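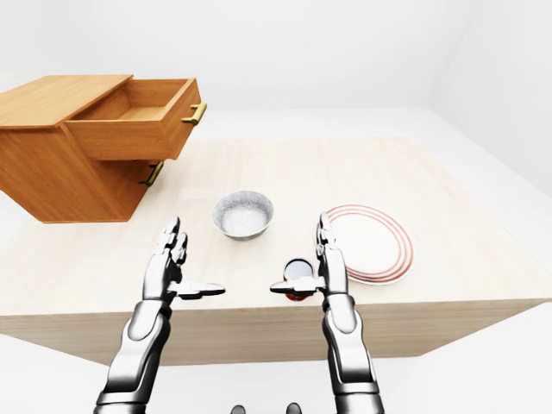

My aunt Su-chen Siu keeps every instruction booklet she has ever been handed, including the one for a rice cooker that died before I could drive. In July she asked me to help her get rid of paper. I said yes the way you say yes to a dentist.

We started with warranties. The longest one, from an outfit called Karakaya, covered a fan for seven years and listed 9 ways to void it, one of which was "use in wind."

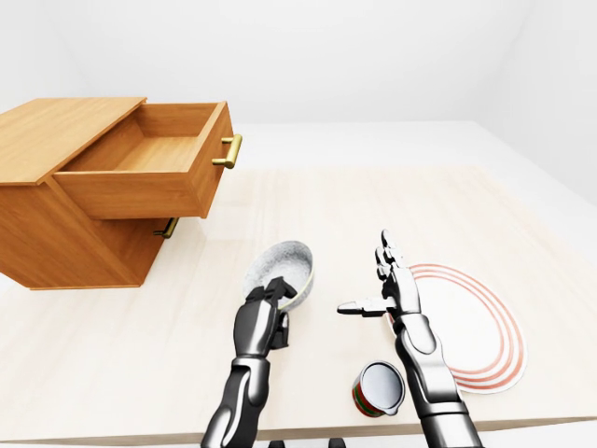 The receipts

She had a receipt for $1,485 with no store name and nothing on the back except the word "Ming-te" in pencil. Ming-te Man is her neighbor. He looked at it for a long time and said he'd rather not get involved.

I fed the rest to a Tritside shredder that takes five sheets at once, according to the box, and two according to the shredder. Every few minutes it stopped to think. My aunt used these breaks to rescue things from my pile, mostly bus schedules.

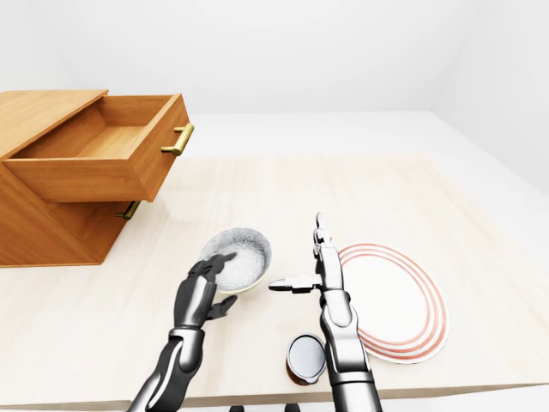

What stayed

All of the takeout menus, for a start. Half of those places closed years ago and she knows it, but she likes the prices. Also a letter from a cousin that begins "As I said in my last letter," with no last letter anywhere in the house, and we did look.

We went through maybe 500 pieces of paper and threw out one grocery bag's worth. She wants to do the photos next.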